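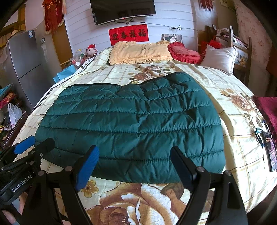 A teal puffer jacket laid out flat on the bed.

Tips for better Wi-Fi and phone signal at home
By Danish Mohmand, updated 6/26/21

In April we moved to an old house in Grulbridge with very thick walls, and the internet was good only in the kitchen. I wrote down what helped us, maybe it can help you also.

Where to put the router
Put it high and in the open, on a shelf or on top of a cupboard. Do not hide it behind the television or inside a metal cabinet. Ours was on the floor next to the fridge, and when I moved it to the hallway the speed in the bedroom went from 8 to 23 megabits. I changed nothing else that evening.

Keep it away from the microwave. If your video stops each time somebody is warming soup, try the 5 GHz network, if your router has one. It is faster but it does not like walls, so for the far rooms the 2.4 GHz is still the better choice.

Mesh or repeater?
A simple repeater is cheap, and for one weak room it can be enough. Place it halfway, where the signal is still good. Many people put it inside the weak room and then they are disappointed. We have now a Jorkel mesh set with two units, and I am content with it. My neighbor Shahzad Kazmi pulled a cable through the attic instead - more work, but his connection is the most stable on our street.

Phone calls indoors
Look in the phone settings for "Wi-Fi calling" and switch it on. Not every operator allows it. Ours is Plitia, and I had to ask them by chat before the option appeared. After this, restart the phone.

Small things
Write the Wi-Fi password on a card and tape it inside a cupboard door. Wipe the dust from the router openings with a dry brush. Before you call the provider, test the speed with a cable, they will ask for it anyway.

If you rent, ask the owner before drilling any hole for a cable.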